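Komlow Loopbox Review: A Small Beat Machine With Large Opinions

Posted January 22, 2026

I make beats the way other people do crosswords, which is to say late in the evening, with a drink going warm, and with no intention of showing anybody. For years I did it on a laptop. Then in November I decided that the laptop was the reason my drums sounded like a man assembling a shelf, and I bought the Komlow Loopbox. My drums still sound like that, but now there are pads.

The Loopbox is a stand-alone sampler aimed at hip hop producers, or at people who own a lot of hip hop records and have started to get ideas. You load in sounds, chop them up, play them on the pads, and string the results into something you can rap over or, in my case, nod at.

Let's start with the pads, as that's where your fingers will be. They're good. They're a bit stiff out of the box and they loosen up after a week or so of regular abuse. Soft hits come through soft, hard hits come through hard, and ghost notes on the snare are possible if you have the touch for it. I don't, so I turned the sensitivity down until I sounded confident. There's a setting called "Feel" that does this, and I've decided to be flattered by it.

Chopping is the best part of the machine. Feed it an old soul record and it'll guess where the slices should go, and the guesses are right often enough that you get lazy. You can nudge each cut by ear with the big knob. I had a usable flip of a gospel organ line in ten minutes on the first night, then spent the next 3 evenings making it worse.

The swing is also lovely. Every box like this claims to have the secret, dusty, late-for-the-bus swing that made the nineties what they were. This one has 7 swing settings with no explanation of what separates them. I use the fourth. I tried the others once and felt like I was walking down stairs in someone else's shoes.

Now, the menus. Whoever laid these out was paid by the layer. To rename a sample you go into Project, then Pool, then Item, then Edit, then you pick letters one at a time with a knob, like you're entering your initials on an arcade cabinet. As a result, nothing on my unit has a name. I have a folder of kicks called NEW, NEW, and NEW (they're quite different kicks). Saving is under Utility. Undo is under Shift plus a button marked with something else entirely, and it goes back one step, so choose your mistakes carefully.

Memory is another matter. The box says it holds 2,592 samples, a number so specific that I assume somebody lost an argument over it. In practice you'll run out of patience first, because scrolling through them happens in one long list with no search. I keep a small kit of favorites and pretend the rest don't exist.

For comparison, I borrowed a Hunora Slab for a few weeks. It's cheaper, lighter, and has a screen you can read without leaning in. The pads are mushy and the swing is on or off, like a kitchen light. If you mostly program your drums step by step, get the Hunora and spend the difference on records. If you play them in by hand, you'll be annoyed by lunchtime.
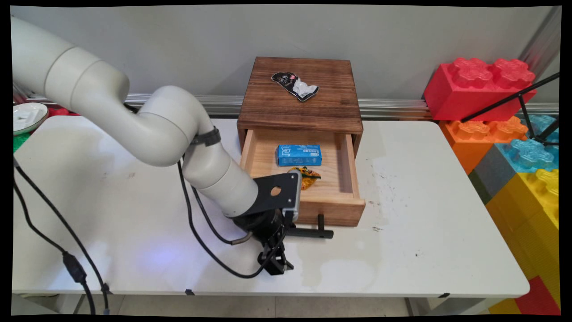 The Miettinen MK is the one the forums will tell you to buy instead. It's a beautiful thing with a metal case, proper outputs on the back, and a price that made me close the tab and go for a walk. It does sound fuller on the low end. I played one in a shop and my kick drum suddenly had a mortgage. Whether that's worth double is between you and your bank.

A word on the vocal input, for those of you who rap. There's one mic jack on the Loopbox and it's usable for sketches. It hisses a little when you push the gain. I recorded a friend's sixteen through it and we agreed it had "character," then she went home and recorded it again properly. Headphone volume is fine. The power supply is a fat brick that covers two sockets on any strip.

I also bought the Pitero soft case, sold separately, of course. The zipper catches in one corner and the side pocket is just too small for the brick. It does keep the dust off.

Good: pads, chopping, swing setting four.
Bad: menus, naming, the endless list, the brick.

Score: 7 out of 10. It would have been higher, but I went to save the first draft of my scoring beat and couldn't find Utility.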